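Visitor Centre > Meetings > Minutes

Print | E-mail

November – posted by Agathe Gaillard

Grurkdale Outdoor Trails Group: minutes of the autumn meeting

The meeting opened at 7.30 pm in the Bellach hut. Bjarke Sveinbjörnsson took the chair and Agathe Gaillard took the minutes. Apologies were received from the Mensah campsite.

1. Minutes of the last meeting
Agreed, with one correction. The lower car park closes at dusk, not at 6 pm.

2. Gorge walk
The walkway had 2,542 visitors over the season. The handrail by the second footbridge is loose and the contractor will return before the path reopens in spring. Bjarke asked for the notice at the Bellach end to be reworded, as walkers are still setting off up the gorge in sandals. Agreed.

3. Canoe hire
Siltance has offered to run canoe hire on the lake again, on the same terms as last year. Members discussed the landing stage, which is too short when more than one group arrives. An extension of up to 7 metres was thought possible, subject to the landowner. Agathe to write to him. The question of dogs in canoes was left over. 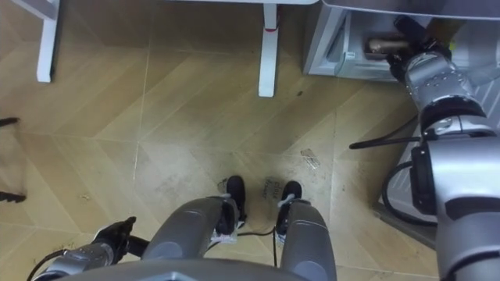

Gripper at an open drawer, white cabinet unit.

4. Via ferrata
The inspection report was received. Two anchors on the upper section need replacing and that section stays shut until the work is signed off. The lower section is passed for use. Bjarke said guided groups should be kept to the present size – the waiting at the ladder was too long in August. The Mensah campsite will be told so that its leaflet can be changed.

5. Parking and bus
The overflow field took 122 cars on its busiest afternoon and the gate was badly rutted afterwards. Stone to be laid before Easter if a price can be agreed. The bus company has not replied about a later return from Grurkdale. Agathe to try again.

6. Any other business
The map board at Bellach still shows the old path round the quarry. A new panel is to be ordered in the same size so the present posts can be kept.

The meeting closed at 9.10 pm. Next meeting in the Bellach hut, date to be sent by e-mail.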